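Lists > Household-Talk > Archive > Paper goods thread

Subject: Re: switching the whole building to Mundosow bamboo tissue
Date: 2022-06-11

> We've had the Mundosow rep in again and I think it's time we moved the
> Botbridge building over. Bamboo grows back fast, the rolls are plastic
> free, and the rep says we'd use 60 percent less because it's stronger.
> The Hellar stuff is cheap, but it's all virgin pulp. Can we agree to
> start in September?

I'd like to slow this down a bit. I read the leaflet twice and I still can't find where the 60 comes from. Stronger than what? One ply, two ply, wet, dry? If somebody tested it, there ought to be a page saying how. All I see is a panda and a leaf.

"Grows back fast" doesn't get me very far either. Grass grows back fast. What I want to know is what was on the land before, what they use to turn the stalks into pulp, and how far the rolls travel to get to us. I wrote to Mundosow and asked. They sent me the leaflet.

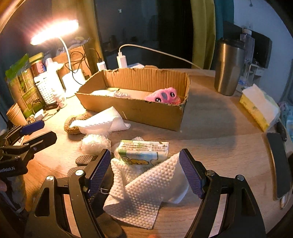
Then there's the price. A case of 100 rolls from Mundosow costs us $240, before delivery. We pay a lot less for Hellar, and it does the job. If people really did use less, fine, the gap might close. I doubt they will. People pull off the same length they always have, whatever it's made of.

If the aim is to cut down on virgin pulp, Szalai sells a recycled roll that nobody on this list has brought up. It's a little gray and a little rough. I've had it at home for 2 years and stopped noticing. I'm not in love with it, but at least I know what it used to be.

So my answer on September is no, or not yet. Order one case, put it on one floor, and write down how long it lasts next to a case of Hellar on another floor. I'll do the writing down if no one else wants to.

Comments

pulpfriction: We tried bamboo at our office. It lasted exactly as long as the old stuff.

third_floor_west: Szalai clogs our toilets. Please no.

mk: Did you ask the rep for the test? They may have one.

Contact the list owner | Back to top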